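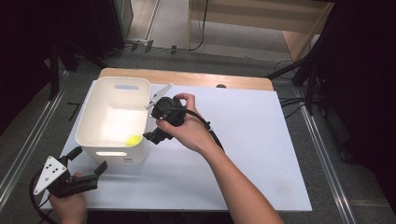
Ticket: Cue playback drops out mid-show, Latent (audio walk for 60 people on headsets)
Status: reopened
Venue: Lonell, main hall

First report

Hi all, me again. We're running Latent at the Lonell this month and the headset audio keeps cutting out partway through the second act. For anyone new to the piece, there are no actors. The audience gets everything through the headphones - where to stand, what to say, when to lie down on the floor - so when the sound goes, the show goes with it. We had 60 people standing in the dark waiting to be told what to do, and a few of them started making up their own lines (pretty good ones, but still).

The setup is one laptop running Stotadik for the cues, going into 2 transmitters, one per audience group. The cue list is 300 cues long. Everything is fine up to cue 286 and then group B goes silent. Group A carries on as if nothing happened.

What I've tried so far

Swapped the transmitters over. Group B still went silent, so I don't think it's the hardware. Changed the batteries in every single headset, which took me the whole dinner break. Restarted the laptop. Ran the last part of the list on its own from cue 280 and it played perfectly, of course!

Update, Sunday afternoon

Did a full run with no audience, just me wandering around with one headset on each ear. Same thing at 286. I had Stotadik's log window open this time and there's a line right before the dropout that says "output 2 released." I never told it to release anything.

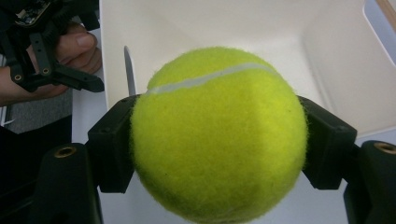 So I went back through the list looking for anything that touches output 2, and there's a fade attached to the thunder cue way back in the first act. It's set to fade group B down over around 40 minutes and then let go of the output. I'm guessing somebody typed minutes where they meant seconds. If you start the list late, that fade never gets triggered, and that explains why my short test was clean.

I've changed it to seconds, and turned off "release when done" for good measure. Full run again after that and both groups made it to the end, bows and all.

Reopened, same evening

Okay, so the dropout is gone, but now the thunder is way too loud for group B and a couple of people yanked their headsets off. I think the Kwofie limiter preset was only ever loaded on group A. Can someone tell me if presets copy across outputs when you duplicate a show file, or do I have to load them by hand each time? Next show is at 7:30 and I'd love to leave the levels alone once doors open.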